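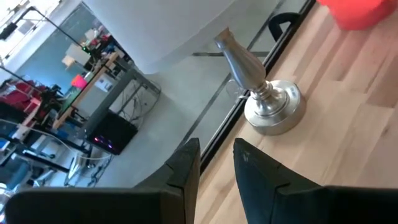 Clearing rubbish off a shared table – what's your written rule for objects near the edge?

Forum: Lab and Workshop Practice > Two-arm setups

botton_bench
We're rewriting the table rules for our two-arm cell at Botton and I'd like to hear what other groups have on paper. The task is simple enough: chip bags and snack wrappers go off the table and into a bucket. The argument is over anything else that's standing on the table, in our case a metal pedestal with a round base.

The current draft says:
1. No free-standing object within 60 mm of any table edge.
2. Only one arm past the centre line at a time.
3. Gripper speed drops to 60 per cent once the fingers are below the height of the tallest object.
4. Stop button within reach of whoever is supervising.

Is 60 mm enough? One of our people wants the pedestal off the table altogether.

odoi_kev
I'd be with your colleague. If it isn't part of the task, it shouldn't be there. We had 34 stoppages logged in May and most of them were an elbow or a cable catching something that had no business being on the bench.

slowgripper
Disagree with that. If the arms are meant to work in ordinary rooms, then a table with one tall thing on it is a fair condition. Write it into the task sheet, mark its position with tape and treat it as a fixed obstacle. Your rule 1 is fine for light objects. For anything heavy I'd go further in from the edge, and I'd measure from the base, not the shaft.

botton_bench
Good point about the base. The draft doesn't say where to measure from. Adding the view from the side so you can see how close the arm works to the pedestal.

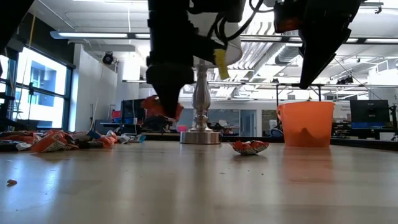

Bag pick beside the pedestal, bucket further right near the back edge.

odoi_kev
Thanks, that helps. I'd worry less about the edge and more about the arm coming down in front of the pedestal. Do you have a clearance figure for the gripper body? Rule 3 only covers speed.

botton_bench
Not yet. It will go in as rule 5.

gotthorpe_tech
We use the Gotthorpe checklist, which has 73 lines and is far too long, but two of them might be useful to you. Cables on the arm get checked at full reach before each session, not only at the home position. And the bucket gets a marked spot, the same as any other fixed item. Ours kept creeping toward the back of the table over a day and people blamed the software.

slowgripper
Seconding the marked bucket. I'd also take a look at how the wrappers are laid out. A wide pile is harder to keep inside a marked zone than single bags, so the sheet should give the zone limits and say who resets it.

odoi_kev
Still think the pedestal should go, but if it stays, tape and a base measurement would satisfy me.

botton_bench
All right. Version two will have the base measurement, taped positions for the pedestal and bucket, a cable check at full reach and a clearance figure once we've measured it. Does anyone run the Idau template for this? I've been told it covers shared tables but I can't find the section.

gotthorpe_tech
It's in the appendix, under fixtures. The wording is a bit old – it assumes a single arm – so you'll have to rewrite the part on the centre line.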